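Section 4. Preparing the Folding Table for Textile Work

4.1 General

This section applies to the Tenunik 1303 work table when it is used for folding towels, cloths and small linens. The table must be assembled and leveled as set out in Section 3 before any of the steps below are carried out. The maximum distributed load on the tabletop is 53 pounds. Stacked linens are heavier than they look, and operators should keep the total below this limit at all times.

4.2 Preparing the surface

1. Clear the tabletop completely, including any papers or labels left from the previous shift.

2. Wipe the surface with a soft cloth and Rester surface cleaner diluted with water. Follow the grain of the wood.

3. Dry the surface with a second cloth. Do not place textiles on the table until it is fully dry.

4. Run one hand lightly along the edges and the rounded corners. Report any rough spots before use, as these will pull threads.

CAUTION: Do not use scouring pads or bleach on the tabletop. Damage from abrasive or chlorine products is not covered by the Gunawan service plan.

4.3 Cable opening

The round opening near the edge of the table is intended for cables only. Pass cables down through the opening and secure them under the tabletop. Keep folded items clear of it - corners and hanging loops can catch on the liner. 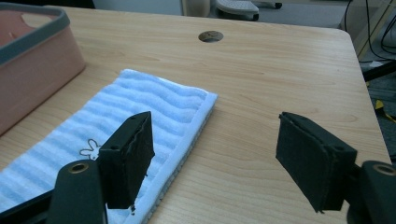
4.4 Folding a towel

1. Lay the towel flat with the printed side down and the care label toward you.

2. Smooth the towel from the center outward. Textured weaves should be smoothed by hand and never stretched.

3. Fold lengthwise and align the borders.

4. Fold crosswise once, or twice for bath sizes. The printed design, if any, should face up.

5. Move the finished towel to one side of the table and leave the middle free for the next item.

NOTE: Containers may be kept at the corners of the table. They should stand fully on the surface.

4.5 Care and inspection

Inspect the tabletop finish after every 500 hours of use. At 3000 hours, contact the Kudavbridge service desk to arrange refinishing. Record both inspections on the card supplied with the table.

If the finish has worn through at any point, stop using the table for light-colored textiles until it has been repaired. Bare wood can leave marks on damp cloth.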